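About Mastent

Hi, and thanks for stopping by! Mastent is a small site about sending money abroad, and I started it after paying far too much to move my first paycheck home. The bank called it a free transfer. Then I looked at the exchange rate they had used and went a bit quiet.
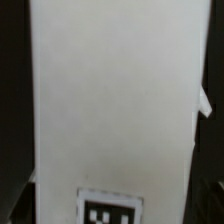

Macarena Troncoso

I write most of what you'll read on the site, and I answer the emails too (usually in the morning, with coffee). Tumelo Kruger looks after the rate tables, and Baltasar Medina checks the fee pages whenever a provider changes its small print - they do that a lot! There are 3 of us, all working from our own kitchens.

We follow 292 currency pairs right now. For each one we show what 100 dollars would get you with each provider after fees, and then the same for 2,000, as the cheapest choice often changes with the amount. We don't move money ourselves, so please don't send us any. (It has happened.)

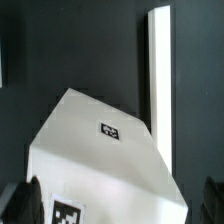
White block with a small square marker on a dark gray surface

Some providers pay us when you sign up through our links, and those links are labeled. It doesn't change the order of the tables. If you spot a rate that looks off, write to me and tell me which pair and what time you saw it.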